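Hurkico Members' Forum > Facilities and Shared Equipment
Topic: Condition of the gray metal bins
12 replies, 375 views

mariann_orban
Members are asked to comment on whether the gray metal bins should be cleaned and kept, or withdrawn. The inner wall of one has rust-brown and dark staining in a band across the middle, with thin streaks running down from above. The floor is scuffed and has specks of debris on it.

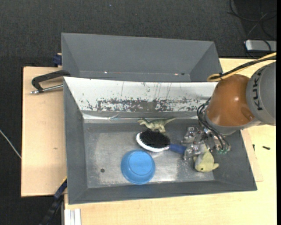
Posted by Mariann Orbán | Saturday, 9:40 a.m. | Post 1 of 13

The bin currently holds a blue plastic bowl, a hairbrush with a blue handle, a small pale green toy dinosaur and a yellowish-green plush toy. My recommendation is that the plush toy be stored elsewhere until a decision is made.

n.gyori
I do not support withdrawal. The staining shown is on the wall, and the bowl and the dinosaur can be washed. A stiff brush and dish soap should be tried first.

Velell_desk
We must disagree with the previous post. Soap will not remove rust. Please also note the small dark hole in the floor of the bin, toward the left. Any wash water may drain onto the wooden tabletop.

n.gyori
The point about the hole is accepted. The bin should be washed over a sink. I maintain that replacement is premature.

Sfeir42
May I ask that the hairbrush be kept apart from the toys as well? Dense bristles collect debris, and the floor of that bin has plenty.

mariann_orban
Agreed. Norbert Győri will clean the bin in November and report in this thread. The second bin will be inspected at the same time.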